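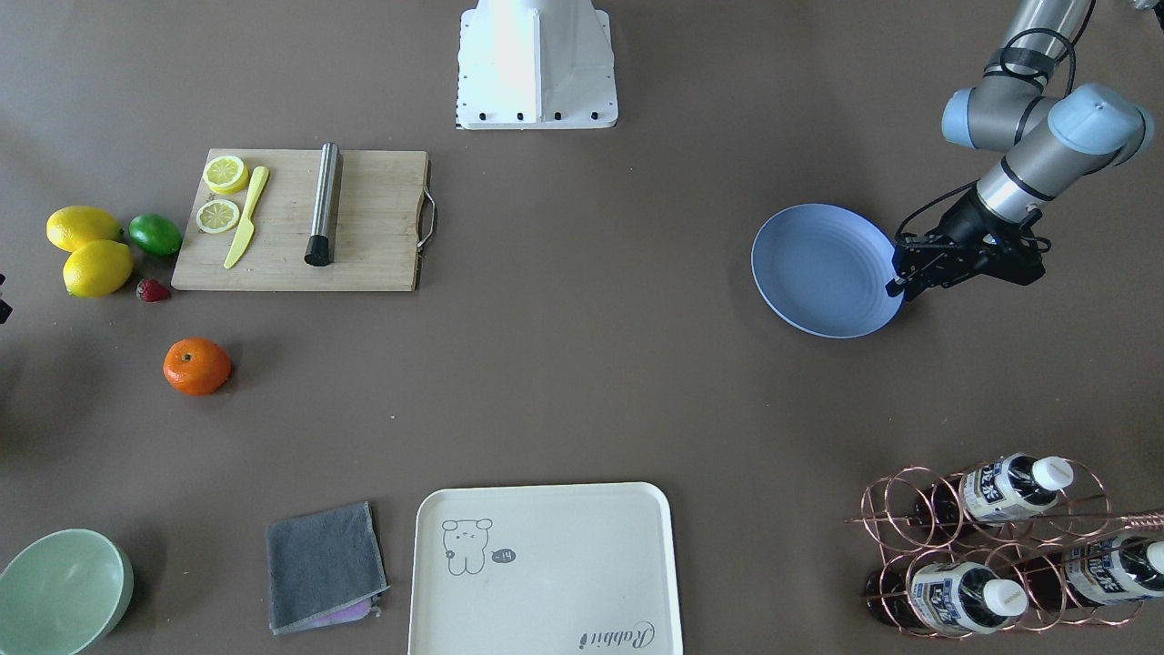

# Muvness Recipe Cards

Plain-text transcriptions of the handwritten recipe cards kept by the Muvness supper club, with ingredients, quantities and steps split into separate fields. Most of the cards are for soups, baked fruit, dumplings and preserves.

Maintained by Purificación Arrieta. Last cleanup pass: January.

## What's in the folder

- `cards.csv` has one row per card, 3000 rows
- `ingredients.csv` has one row per ingredient line, linked by `card_id`
- `units.csv` is the lookup table for household measures
- `notes/` holds marginal notes that didn't fit any field
- `CHANGES.txt`

All files are UTF-8. Commas inside fields are quoted. Line breaks in the original steps were replaced with ` / `.

## Where the cards came from

The cards come from three boxes. The Clidedon box is the oldest and the hardest to read. The Zorkik box was typed, mostly on one machine with a broken lowercase e, so expect a few c/e mixups that got past us. The Kubíček box is handwritten in a mix of Czech and English. It was translated during transcription, and the original wording is kept in `title_orig` only.

Duplicates across boxes were left in. If two cards give the same dish with different amounts, they are two cards. Exact copies share a `dup_group` value, so you can drop them if you want.

## Fields in cards.csv

| Field | Type | Notes |
|---|---|---|
| card_id | text | Box letter plus number, e.g. K0212 |
| box | text | C, Z or K |
| title | text | English title |
| title_orig | text | Blank if the card was in English |
| course | text | One of 8 values, see below |
| serves | integer | Blank on more than half the cards |
| steps | text | Full method |
| dup_group | integer | Blank if unique |
| legible | 0/1 | 0 means at least one word is a guess |

Course values are `soup`, `main`, `side`, `bread`, `dessert`, `preserve`, `drink`, `other`. Dumplings are filed under `side` unless they have fruit in them, in which case they are `dessert`. Some people will disagree with this.

## Measures

Household measures are kept as written in `amount_raw`. We converted to grams or milliliters in `amount_std` only where the card or a matching card in the same box gave enough to go on. "A coffee cup" is 125 ml in the K box and unresolved everywhere else. "Butter the size of an egg" has not been converted.

Oven temperatures are Fahrenheit in C and Z and Celsius in K. They were not converted. Cards that say "slow oven" or "good hot oven" stay that way.

## Loading

```
import pandas as pd
cards = pd.read_csv("cards.csv", dtype={"card_id": str})
ing = pd.read_csv("ingredients.csv", dtype={"card_id": str})
full = ing.merge(cards, on="card_id", how="left")
```

Excel will turn fractions such as 1/2 into dates. Import through the text wizard and set `amount_raw` to text.

## Known problems

- 44 cards in the C box have water damage along the bottom and stop partway through the method. They are marked `legible = 0`.
- The first 1000 rows were typed up before we settled on the course list, and a few still look wrong.
- "Sugar" in the K box can mean powdered or granulated. We left it as "sugar".
- Ingredient names are singular except where that reads badly (oats, greens).
- K0118 and K0119 are two sides of the same card. Fixing this would change the numbering, so it waits for the next release.

## Safety

Several of the preserve cards use canning methods that are no longer considered safe, such as sealing jars with wax or processing beans in an open kettle. The text is transcribed as it stands. Please follow current canning guidance if you plan to cook from these.

## Use

Free to use and reprint with credit to the Muvness supper club. Family names were removed from titles before release, so "Aunt ___'s plum cake" is how it appears in the file.

## Corrections

Send the `card_id`, the field and what it should say. Purificación checks them against the boxes on Saturday and adds the fix to `CHANGES.txt`. Corrections to spelling in `steps` are only made if the mistake is ours. If the card says "tumeric", the file says "tumeric".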